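Flatmont 211 Sloped-Wall Sorting Bin

Open-top gray metal bin for benches, packing tables and utility rooms. Part of the Flatmont 200 line, stocked at our Vernness warehouse.

Overview

The 211 is a shallow bin with a flat floor and inner walls that slope down to meet it. Small and medium items stay in view and within reach, so it works well for loose goods that get picked up and put back many times a day: cups, caps, hand tools, jars, small containers. It has no lid and no dividers.

The slope also makes the bin easy to empty. Tip it toward you over a table or a larger container and the contents slide out along the wall. Round items such as cups and canisters will roll if the bin is moved quickly, so carry it level.

Surface and wear

The inside is left uncoated. Scratches, scuffs and brownish marks will show with regular use, mostly on the floor and the lower part of the walls. These marks do not affect use and are not covered by the warranty. Customers who need a clean-looking interior should order the Mastora liner, sold separately, and replace it as needed.

A worn bin, set on flattened cardboard, holds a yellow tape measure, an orange plastic cup, a green plastic cap and a dark blue cylindrical container, with floor space left between them.
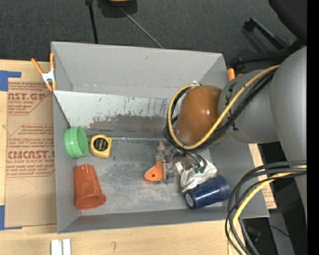 Placement and care

Set the bin on a flat, level surface. The bottom edge is bare metal and can mark wood, so put a sheet of cardboard or a rubber mat under it on any tabletop you care about. Cardboard also cuts down on noise when items are dropped in.

Wipe out with a damp cloth and mild soap, then dry. Do not leave standing water in the bin. For stubborn marks use a nylon pad. Steel wool will remove the marks but leaves fine scratches of its own.

Do not stack loaded bins. Empty bins nest up to 6 high — put a sheet of paper between them if they will be stored for a long time, or they can be hard to pull apart.

Ordering

Sold singly or in cartons of 4. Carton orders ship flat on a pallet. Single bins ship in a box with corner pads, which can be recycled with the cardboard.

The 211 replaces the older Thaler bin. The two do not nest together, and Thaler liners do not fit. Thaler liners are still available while stock lasts.

Warranty: 3 years on seams and corners. Dents, stains and surface wear are excluded. Keep your order number, as we need it for any claim.

Page updated 2019-04-20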